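3.2 Sleeves, watches and the grubby bits in between

I should own up that I came to display hands through sleeves. My part of the Kellach study was meant to be the cuffs, how they sit, how they crease, how much wrist they hide, and I only started paying attention to the hands when I noticed I kept washing mine after handling them! A rubbery finish picks up marks terribly easily (the hard glossy ones wipe clean with a damp cloth and a bit of patience), and by March I was keeping a separate page of notes for nothing but smudges.

My working rule was to note the state of a hand while it was still dressed. Nails, watch and cuff all change what you look at, and a long glittery nail is a wonderful distraction from a dirty knuckle. Figure 2 shows what I mean.

Figure 2. Hand with pointed nails, rose-gold watch and plaid sleeve. The dark spots are plainest near the knuckles, along the index finger and by the wrist.

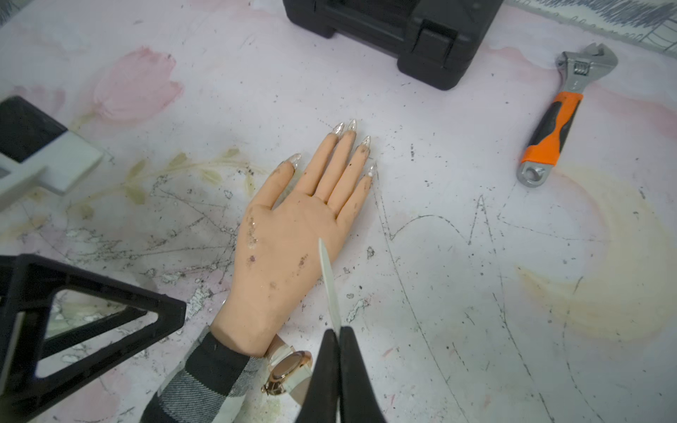
Birthe Skov objected to the whole idea of scoring dirt on a dressed hand, on the grounds that a shopper never sees the part under the cuff and a cleaner sees little else, so one score can't serve both of them. She wanted two scores, one with the sleeve on and one with it off. I grumbled for a bit and then did it her way — it added roughly 3 minutes a hand, mostly spent on watch straps.

The sleeves themselves turned out more interesting than I'd feared. Oluf Bach and I sorted them into 4 groups by how they behaved at the wrist: the ones that grip, the ones that slide, the ones that bunch up under a watch, and the ones that won't stay put whatever you do. Checks and plaids got a note of their own, as a bold pattern makes a twist in the cloth very easy to spot from across a room. 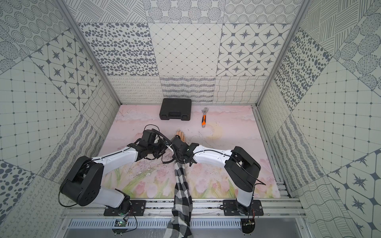

Loose cloth needed its own column in the notes, and I wish I'd added it sooner. A cuff is tidy enough while it's on a wrist, but the rest of the garment has to go somewhere, and our early forms had no box for it. The checked cloth in this second view is a good case, hanging in a long twisted strip over the rail and on down past the front edge. I'd put that down as "twisted, trailing" and leave it there, where Oluf would want the number of turns as well (we still disagree on this). Hems that trail below the work surface were marked separately, and those marks are carried over into the fabric scores in section 3.3.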